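4.2 Choosing the first chores for your Beseck unit

Please read this section before you teach the machine any work of your own. Many owners begin with the task they dislike most, and it is usually also the most difficult one. The Beseck can do some household and shop-floor chores today. Other chores it can do only with a person standing near, and a few it cannot do yet.

Ready for daily use: carrying closed boxes, wiping a flat table, sorting hard parts by size.
Ready with a person near: loading cups, folding small towels, emptying a bin.
Not ready: anything with thin plastic bags, wet glass, or food that must stay whole.

Setting up a trial chore

1. Clear the work surface and switch on all the lights you will use later. Do not change them during the trial.
2. Open the Neltesine panel and select New Chore.
3. Show the movement with the hand gripper 34 times. Change the start position of the object a little each time.
4. Press Learn and wait until the lamp is steady.
5. Let the machine try alone at low speed. Keep one hand near the red button.
6. Write down each failure in the log. Error 222 means that the fingers closed but the grip sensor felt nothing.

CAUTION: Do not put your hand between the jaws while the lamp is blinking, also not when the arm seems to be stopped.

Note: If error 222 comes more than 4 times in one trial, stop and begin again from step 3. More speed will not help.

Bags and other soft packages

A clear bag is hard for the machine for two reasons. It shines, so the camera sees the light and not the edge. It also changes its form when it is lifted, and the weight inside can move to another side. A person corrects this without thinking -- the machine must learn it from many demonstrations. Pinch the bag at the top and let it hang before you move it sideways. 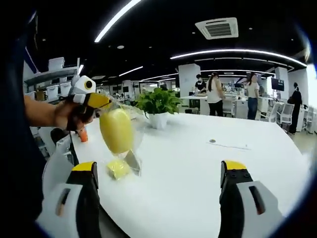

Mirjana Đorđević wrote to us after the first edition that she finds this chapter too careful. In her packing room at Vunlow the unit now closes cartons for the whole shift, and she would trust it with bags also, if somebody checks the last table. We kept the bags in the third list. Her cartons are all of one size, and a kitchen is not like this.

7. When the trial is finished, save the chore under its own name and lower the arm to the rest position.

For spare finger tips, order part 485.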